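Bench notes, October, started 9:40

Server board from the Jisivska rack, asset tag 2063. Came in with the complaint that it reboots by itself under load. Duyên Ninh pulled the event log before it left the rack and there are 1,762 entries in it, nearly all corrected memory errors. She saved the log to the Litonura share under the tag number.

Ran it as received first. It got through POST and stayed up for 59 minutes on the memory test, then restarted with nothing new in the log. Second run was shorter. CPU temperature read up to 145 F at idle, too warm for this room, so I shut it down and took the heat sink off.

Old paste was dried out at the corners and thin in the middle. Cleaned the heat spreader with alcohol and lint-free wipes, two passes. Left the processor in its bracket for now. I want to check the socket for bent pins but not until I have the magnifier back from Grasso.

Memory next. Plan is to go one module at a time, starting from the slot nearest the processor, and write down the slot and the serial for each run. Last time we swapped two at once and couldn't tell afterward which one had fixed it. Contact cleaner is almost gone. Added it to the order list with more paste.

Didn't find any swollen capacitors. One standoff in the chassis was loose and I tightened it. Could have been there for years.

Left to do:
- socket check
- new paste, heat sink back on, torque in a cross pattern
- memory test overnight with one module
- ask Zisari if they still stock this board in case the slots are bad

Duyên, if you get to the bench before me, please leave the heat sink off. The screws are in the lid of the paste tin, and the board stays out in the open until the socket is checked. 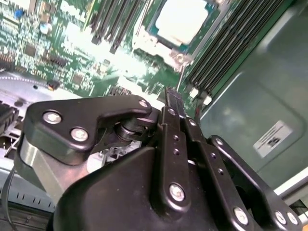
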